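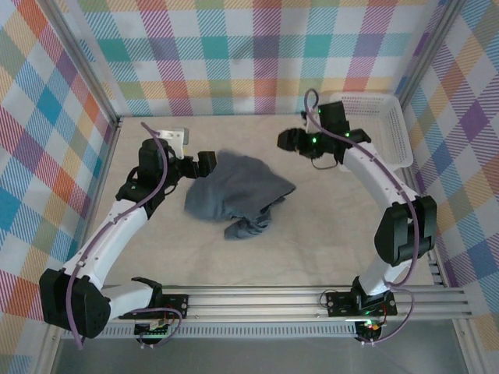 I got some good news from the surface chemistry crowd this week and I've been dying to write it up. Aurélien Besnard's group has a new paper out on how small alcohol molecules line up on a gold surface, and it's a fun one if you like hydrogen bonds as much as I do (I know, I need more hobbies).

The short version: they put a tiny amount of a simple alcohol on very clean gold, cooled the whole thing way down, and looked at it with a scanning tunneling microscope. At the lowest coverage the molecules form short zigzag chains, each one holding on to two neighbors through hydrogen bonds. I'd have bet money on that part. What I didn't see coming is what happens when you add a little more. The chains start pairing up side by side, and the pairs all lean the same way across a whole patch of the surface, even though plain old hydrogen bonding doesn't give them much reason to.

Besnard thinks the weak stuff is doing the work - the faint attraction between the carbon tails, which most of us wave away in a first-year lecture and never mention again. He ran the calculations with and without it, and without it the pairs drift apart. With it they stay put. I called him up to ask whether he was surprised and he laughed and said, "We ran it 18 times before I let anyone talk about it at lunch."

The sample prep was done on the Huvham line, a low-temperature chamber that the group has been piecing together for what feels like forever. I visited back when it was mostly a pile of flanges and a very tired pump, so it was great to hear it's turning out real data! In all, 58 images made it into the supporting information, and I went through every one of them with a pot of coffee. The later ones are the best, especially where a chain runs into a step in the gold and has to turn a corner. There's one where it splits in two and both halves keep going.

Not everybody is sold. Brunet, the open surface-modeling project that a lot of us lean on, has a discussion thread going about whether the choice of correction in the calculations tips the result a bit too neatly. It's a fair question, and I'd like to see someone try the same thing on silver or copper, where the molecules should grip the surface harder. Besnard told me copper is next, once they get their turn on the chamber again.

If you want to play with the numbers yourself, the input files are up in the Oseo archive along with the raw image data. You'll need a free account, and the download is slow in the afternoon, so I'd start it before 9 a.m. and go do something else. The image files open fine in the usual viewers, but the height scale loads in the wrong units, so fix that first or your molecules will look like skyscrapers.

Besnard is giving a talk on all this at the Nadeo workshop in July. I'll be there, probably near the back, and I'm planning to ask about that corner.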